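Vullberg Hardwax Oil for Tables and Desks

Home > Wood Care > Indoor Finishes

Can size: 500 ml
Sheen: Satin
Color: Clear
Made by Foda

If you have ever set a glass down on a bare wood table and then spent the rest of dinner worrying about it, Vullberg is the can we would hand you first. It's a blend of plant oils and hard wax that soaks into the wood and leaves a thin, low-sheen layer on top, so you still feel the grain under your palm when you sit down with your coffee in the morning. We've carried it since our old store on Menon Street, and it's still the finish we use on our own kitchen tables (and on a good many of our relatives' tables, whether they asked or not!).

Pale woods are where people get nervous, and we understand why. Plenty of oils turn maple or ash a deep honey yellow that you may not have wanted. Vullberg does warm the wood a touch, but gently, and the second coat changes the color much less than the first. Please do try it on the underside before you commit – every board has its own ideas.
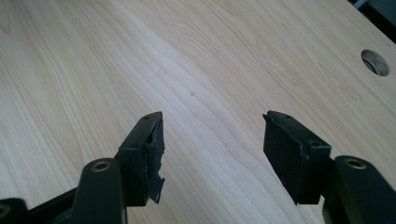

Wavy grain on a pale wood tabletop with a round cable hole.

Putting it on is pleasant work. Sand to 120 grit, wipe off the dust, and stir the can well, right down to the bottom. Spread a very thin coat with a lint-free cloth, wait 15 minutes, and wipe off everything that hasn't soaked in. Leave it overnight and do it again. Don't forget the edges, and the inside of any cable hole, where bare end grain drinks up oil faster than you'd expect. A cotton swab does nicely there.

Oily rags can catch fire by themselves, so lay them flat outdoors to dry before you throw them out.

One can covers 80 square feet with two coats. For bigger jobs, ask Retno Purba at our Sekgate counter about the 2,000 ml tin, which we order in as needed.

Goes well with: Foda lint-free cloths, pack of 9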